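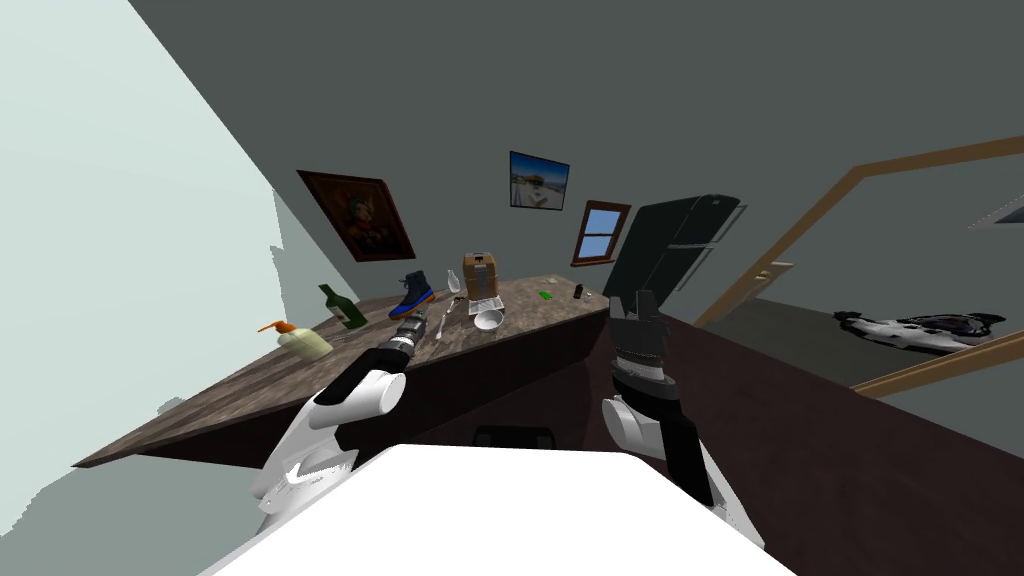
Week 4 - Naming and first brand kit
Small Business Marketing, notes by Zsolt Szilágyi, updated 4/27/20

Recap: logo is the last step. Name first, then promise, then look.

Names. Say it out loud, on the phone, to someone who has never seen it spelled. Salside passes. Prerker does not - people write Perker, Pricker, anything. Still a usable name if you buy the wrong spellings as domains too.

Drokham case (reading from February). Bakery supply firm, 18 staff, wanted a full rebrand. What they got: new colors, same confusing price list. Customers didn't care. Read the second half again, the part on the order form, its the bit that matters. 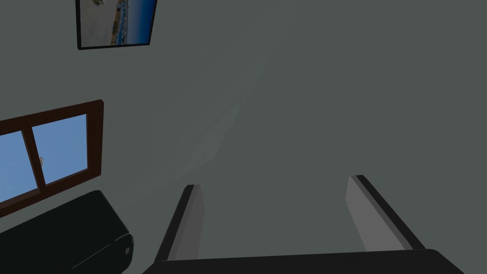 Minimum kit for a new business:
- name plus one line on what you sell
- logo in color and in plain black
- two fonts, no more
- one page web site with phone, hours, prices

Budget. Babaei quoted 400 for the logo alone, 58 a year for hosting. Fine for most of you. Ask who owns the source files BEFORE you pay. Get it in writing.

Tagline drill - write ten, cross out any that a competitor could use word for word. Usually leaves one or two. "Quality you can trust" gets crossed out evry time.

For next class: bring your kit on one sheet, printed or PDF. Groups of 4, same as last time. Read chapter on pricing pages, skip the appendix.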